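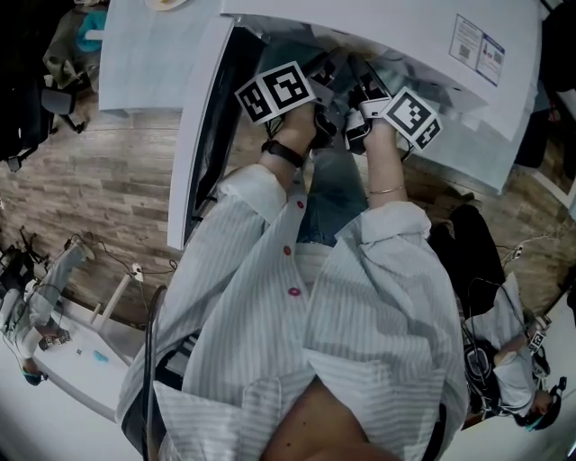
Hands at work over the white table.

NEWS FROM PLIRKO SEEDS, FELLIS

For immediate use

A red-flowered bean called Kırmızıgül goes on sale this September, and I can't stop talking about it

Hello from Fellis! I'm the owner of Plirko Seeds and I write our press releases myself, so please forgive the brackets (there will be plenty). The short version is that our new climbing bean, Kırmızıgül, goes on sale at nine o'clock in the morning on the first Friday of September, in our shop on the Farkell road and by post. We have 3721 packets. When they're gone there won't be any more until next year's crop is in and dry, and I'd rather say so now than have people cross with me in October.

The longer version starts with a jam jar.

Seven years ago Oldřich Kadlec came into the shop to buy netting and left a jam jar of beans on the counter. I ran after him with it, thinking he'd forgotten it, and he said no, they were for me, and would I please grow them somewhere other than his garden because he was tired of being the only person who had them. He gardens on the steep side of Farkell where the soil is thin and full of stones, and he'd been saving the same bean from the same row for longer than I've been in business. He got his first handful from a neighbour who called them kırmızıgül, which is Turkish for red rose. They aren't roses, obviously, but when you see the flowers you'll forgive the neighbour. They are a proper deep red, darker than an ordinary runner, and they come in such a rush in July that people walking past our trial field stop and lean on the gate.

I grew a short row that first summer and lost most of it to slugs. The second year I grew more and the wind had the poles over in a single night, and I stood there in my dressing gown trying to hold up a wigwam of beans on my own. What I noticed, though, was that the plants carried on cropping while lying on the ground! I picked from them on my hands and knees for weeks. After that I was a convert and I started saving seed seriously.

What it tastes like

People always ask this first and I always make a mess of answering. Picked young, it's a tender, sweet bean that wants a very short boil and some butter. Picked a bit late it gets more of a nutty taste and you'll need to string it, I won't pretend otherwise. If you forget it completely (we all go on holiday) you can leave the pods to dry on the plant and shell them for the winter, and the beans inside are big and mealy and hold together in a stew. Oldřich cooks his dried ones with smoked sausage and far more caraway than I'd have dared use. I do mine with tomatoes and a heel of old cheese. Please soak them overnight and boil them hard for a good ten minutes before you turn them down, as you would with any kidney-type bean, and throw the soaking water away.

My sister makes a salad with the young ones, cold, with mustard and boiled egg. She wanted that mentioned.

How to grow it

There's nothing clever here. Sow indoors in pots at the end of April, or straight outside once the nights have warmed up. Put the seed in on its side, as deep as your first knuckle, and if you're sowing outdoors do two to each pole so the mice can have one. It climbs well above my head, so give it something tall and give it something strong (see dressing gown, above). Water matters more than feed. If the flowers are dropping and no pods are setting, it's nearly always thirst, and a good soak in the evening will usually bring it round.

It coped with our soil in Fellis, which is heavy and sulks in spring, and it copes with Oldřich's stones. Where it doesn't do so well is a small pot on a hot balcony. I tried it on my own back step two summers running and got a very pretty plant and one helping of beans. If a balcony is what you've got, ask us for one of the dwarf sorts and I'll pick something that won't let you down.
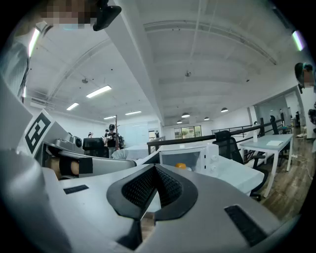
We also found that it's a good one for growing with children, mostly because the seed is so handsome. It's a pinky-purple thing, splashed with black, and no two are marked alike. The infants' class in Farkell had a tray of them last spring and I was told afterwards that several had gone home in coat pockets and been given names. They can't be eaten raw, so please do keep an eye on the very little ones.

The packets, and what they cost

Each packet is £2. I went back and forth on that for most of the winter. Our other climbing beans are a bit dearer, and a new variety would normally go in at the top of the list, but Oldřich's one condition was that it should be cheap enough for anybody to try and I think he was right. There are enough seeds in a packet for a decent double row with some left for the mice, as I said.

The envelopes are plain brown paper with the name across the front in red. We spent a silly amount of time making sure the dotless ı and the ğ-looking business came out properly (there isn't a ğ in it, as it happens, there's a ü, but our first proof managed to put one in anyway and I'd signed it off before I spotted it). If you're printing the name in your paper or on your website, it's K, ı without a dot, r, m, ı without a dot, z, ı without a dot, g, ü, l. I would be so grateful. The simplest thing is to copy and paste it from this release.

And yes, you may save your own seed from it. I've already had two emails asking. It's an open-pollinated bean and I'd be delighted. Leave a few of the best pods at the bottom of the plant until they rattle, dry them somewhere airy and keep them in paper. Runner-type beans do cross with each other if the bees get about, so if your neighbour has a white-flowered one over the fence you may get a surprise the year after, and some of those surprises are very good eating.

The tasting weekend

We're having people round to celebrate! The trial field at Fellis will be open all weekend, from ten in the morning until five in the afternoon, starting on the day the packets go on sale. Come and see the plants while they're still carrying flowers at the top and fat pods lower down. There'll be a pan on the go with fresh beans and another with last year's dried ones, and bread, and my sister's salad. Oldřich has promised to come for the Friday afternoon and will talk to anybody about beans for as long as they can stand, and he's bringing his own poles to show people how he ties them, which he does in a flat row with a ridge across the top and no wigwams at all. He thinks wigwams are a waste of a bean.

Parking is on the verge past the shop. The field gate is a bit narrow and the path gets muddy if there's been rain, so wear boots. If you use a wheelchair or you're bringing a pushchair, ring us first and we'll open the lower gate by the water tank, where it's flat all the way in. Dogs are welcome on leads. The 610 bus stops at the end of our lane, and the last one back towards Farkell goes at twenty to six, so leave yourself time for the hill.

You don't have to book and there's no charge. If you've got an old family bean of your own, bring a few along in an envelope with the name on, if it has a name, and where it came from. I've been meaning to start a shelf of them for ages. We can't promise to sell them all one day but I can promise they'll be grown.

For newspapers, radio and anybody who writes about gardens

I'm very happy to chat, and mornings are best, before the shop gets busy. Oldřich will do interviews too but prefers them in person and outdoors, and he'd like it known that he isn't a bean expert (he is). We can send a few packets to gardening writers who'd like to grow Kırmızıgül next summer and say truthfully what they think of it, slugs and all.

We can also post dried beans for cooking to anybody doing a recipe page, though only in small amounts, as most of what we harvested has gone into the packets.

Notes

Plirko Seeds is a small seed grower and shop in Fellis. We sell vegetable and flower seed, netting, string, and too many kinds of label.

Kırmızıgül is a climbing bean with deep red flowers, for sowing from late April to early June and picking from July until the first frosts. It's on sale from September in the shop and by post, at £2 a packet.

Ring the shop and ask for me, or leave a message with whoever picks up. We're shut on Mondays.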